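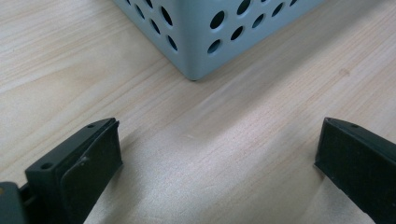 Qistina Majimbun sells a method for socks, and I went in wanting to dislike it. Her class is called Gavine, it costs $42, and it runs one Saturday a month out of a unit on the ground floor of the Condudbridge building. You get two hours, a handout and a basket. The basket is the part that got my back up. It's plastic, gray-blue, with rows of oval and round holes in the sides, and it stands on a pale wood table as if it had something to teach me. I own baskets. None of them has ever matched a sock.

"People say that to me every time," Majimbun said. "They say, I have a basket already. And I say, fine, what's in it?"

In mine, a phone charger and one swim goggle. She seemed pleased to hear it.

Her argument goes like this. Socks get lost between the dryer and the drawer, and they get lost there because we treat that stretch as nothing, a thing you do with the TV on. She wants a fixed spot, a small open container and a rule that no sock goes in a drawer until it has been through the container. Singles stay in the basket until the partner shows up. There is a deadline for that, which she calls Man, after a cat that apparently waited a long time for things. I asked her twice whether this was serious.

"It's a name. You remembered it, didn't you?"

I did, so I moved on to the money. Before this she spent years in hotel laundry, and she says the idea came from there, although hotels don't wash many socks. When I pointed that out she shrugged. "Towels, then. Same problem. Somebody puts a clean one on top of a dirty one and now you have two dirty ones."

What bothers me about classes like this is that they take a chore and blow it up until it needs a teacher. I put that to Abenezer Jemal, who took Gavine in November and agreed to be quoted as long as I said he paid for it himself. He paid for it himself.

"I'm not going to tell you it changed my life," he said. "I have three boys. I used to buy new socks when I couldn't find any. I buy fewer now." How many fewer? He didn't know. Majimbun's handout says the average family owns 98 socks with no partner, and I asked her where that came from. A survey of her own students, she said, 40 of them. People who sign up for a sock class may not be the average family.
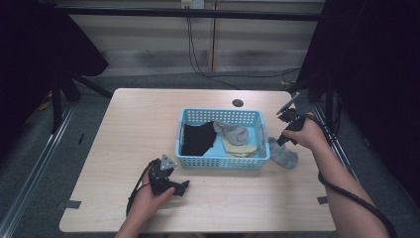

The part I had the most trouble with is the open top. Majimbun is firm that the basket shouldn't have a lid, and she is just as firm that nothing should be rolled into a ball, since balls stretch the cuffs. So things lie around loose. On the table a black sock was bunched up on one side of the light blue basket, a gray one hung partly over the rim, with a beige-and-white one under it, and another gray one lay crumpled on the wood just outside. To me that is what my bed looks like on laundry day. To her it's a stage.

"You're looking at it in the middle," she said. "You wouldn't walk in on somebody frosting a cake and tell them it's a mess."

I might. But I'll give her the two grays. Hers is a system where a stray ends up next to the basket and you can see it, and at my house it ends up behind the washer.

I asked if a shoebox would do. She thought about it longer than I expected -- she does answer what you ask -- and said yes, if you cut some holes in it, because she likes to be able to see from the side that something is still in there. Would she put that in the handout? She would not. The basket comes with the class.

Jemal, for the record, keeps his on top of the dryer. He says it has mostly socks in it.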